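Speaker notes: Wood floors in small libraries
Saturday, August 20, 2022
By Fahmy Reading Rooms staff
14 shares | 3 comments

Open with Letville. The branch is 281 square meters and was carpeted until May. Pause for questions on cost.

Noise comes next. Felt pads on every chair leg, replaced each year. Vustham skipped the pads and had scratches by the second month.

Cleaning: damp mop, never a wet one. Budget 10 minutes a day. Mention the mats at the door.

Laying boards on the diagonal uses more wood. Rallcombe ordered 70 extra boards and used most of them.
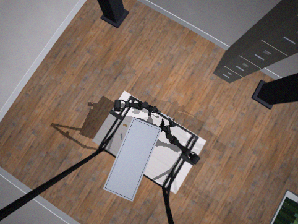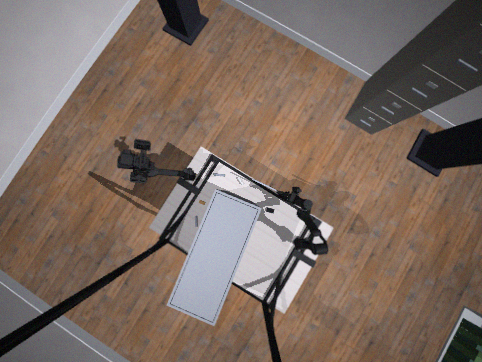

Diagonal planks with a white-topped table, both renderings.

Related
Shelving on casters
Lighting a reading corner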